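Rules for folding on a bed with two hand-held grippers

Last updated: Sunday, January 12, 2020

I started to write down rules for our home recordings in June, after I had to throw away 300 recordings in one afternoon. There was nothing wrong with the people who made them. They folded shirts well, and they were patient. But each person had a different idea of what is a good recording, and I had given them only one page, which said how to charge the grippers and how to press the button. The rest I had kept in my head, and I thought it was obvious.

So this post is about the rules we have now. I work on the Fustano project, where we teach a two-armed machine to fold clothes by showing it how people do it with grippers in their hands. The people work at home, with their own clothes and on their own furniture. I am the one who looks at what comes back. Maybe some of this is useful to others who write such rules, also for other tasks.

The first version was too long. It had 13 pages, and in it I tried to forbid everything that had ever gone wrong. Don't wear wide sleeves. Don't fold near a window. Don't put anything on the bed except the garment. I sent it out to the group in Jarnemgate and the recordings became cleaner, but also much poorer. Everybody had an empty bed and a single T-shirt in the middle. When we trained on these, the machine was confused by any pillow. I had made a rule for my own comfort and the machine paid for it.

Now the rule about the surroundings is short: leave the room as it is, but keep the place where you fold free. The clothes which are already folded may stay in a stack on one side. Toys, blankets, towels, all this can stay. I ask only that there is enough green, blue, striped or whatever blanket around the garment that both grippers can come in from the sides without touching other things. In the beginning I wrote this distance in centimeters. People did not measure, of course, and I would not do it either. Now I write "about the width of the folded shirt" and it works better.

The second rule is about left and right. Every gripper has a label with a number and its side, and the label must be readable before the start. This sounds like a small thing. But if a person takes the left one in the right hand, all the movements are still smooth and nice, and the error is found only much later, when the two tracks are put together and the arms cross each other. We had one set from Vlachopoulos, the company that helps us to find homes, where this was wrong for a whole week. I now ask for a short check at the beginning: hold still, look at both labels, close the fingers fully, open them fully. It takes 8 seconds. I have heard complaints about the 8 seconds, and I keep them anyway.

Then there is the wrist strap. It has to be on, and it should not be so long that it lies under the cloth. A strap which gets caught in a sleeve pulls the sleeve, and the machine then learns a pull that has no visible cause. Jewelry I allow, if it sits close to the wrist. I had a long discussion about this with the Drastness people, who gave us their safety sheet to use as a model. In their sheet all bracelets and rings must come off. That is correct for a workshop with moving arms. In a bedroom, with a tool that moves only when your own hand moves it, I could not find the danger — so we did not copy that line. I think one should not take over a rule when one cannot say what it protects.

I also changed the rule about sitting. Before, everyone had to stand at the side of the bed, because the machine stands. After half an hour people had pain in the back, and tired people fold in a hurry. Now they may sit or kneel on the bed or next to it, with a cushion if they like. The only condition is that the knees do not press on the blanket under the garment, so that the cloth does not slide toward the person.

What I am still not happy with is the rule about mistakes. At the moment it says: if the garment slips, correct it and continue, and do not start again. I believe this is right, for the machine must also learn to correct. But people are ashamed of a bad fold and they delete it, even when I ask them not to. I have tried to write this sentence in 3 different ways. The last one says "A fold that you had to repair is worth the same to us as a perfect one," and since then I get a few more of the repaired ones, but I suspect that many are still missing.

The whole text fits on two pages now. I read it again each time before I send it to a new home, and when I find a line that I would skip myself, I take it out or I write it in easier words.
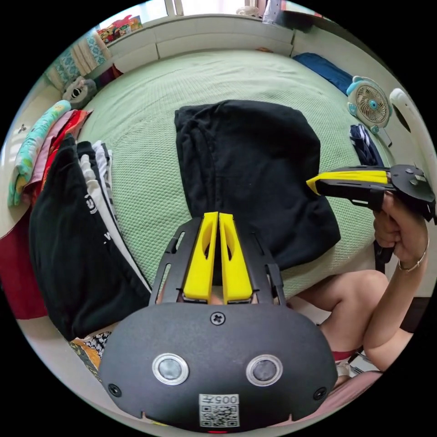 For the next version I want to add something about dark clothes. On a black garment the edges of the layers are hard to see, and I have not decided if I should ask people for more light or leave the lamps as they are at home. For now I lean toward leaving them, and I will compare the dark clothes separately for some time before I write any rule on it.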